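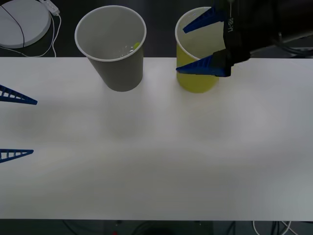
The grey cup and the yellow one, at the back of the white table.

Anitha Kandasamy has opinions about cups. I'd barely got my coat off before she was telling me why she only ever puts two on a table (she used to put out a whole stack, and people just helped themselves and wandered off).

She runs the sorting table at Luvitden, up above the old Rieger shop, where people come to practise tidying small things. Buttons, beads, bits of ribbon – whatever's been rattling round the bottom of a drawer. "You'd be amazed what folk carry in," she told me. "One lady came with 331 buttons in a biscuit tin. She knew the number, too!"

So why cups? "Well, they're cheap, and you can see straight down into them. A box with a lid, you forget what's inside by teatime." She likes them in different colours, and always at the back of the table so your elbows don't catch them.

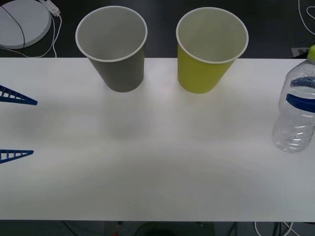
She's just as firm about leaving the front of the table free. "That's your working bit. If you fill it up, where do your hands go?" I thought guiltily of my own kitchen table, which I haven't seen the top of since August.

Her friend Waltraud Strobel started the sessions with her six years ago, and the two of them still argue about colours. Waltraud wants everything white. Anitha won't hear of it. "I tell her, go and live in a dentist's, then!"

A session lasts an hour and there's room for 14. I asked what beginners get wrong and she laughed for quite a while. "They want to label everything. Sort it first, love, then get your pen out."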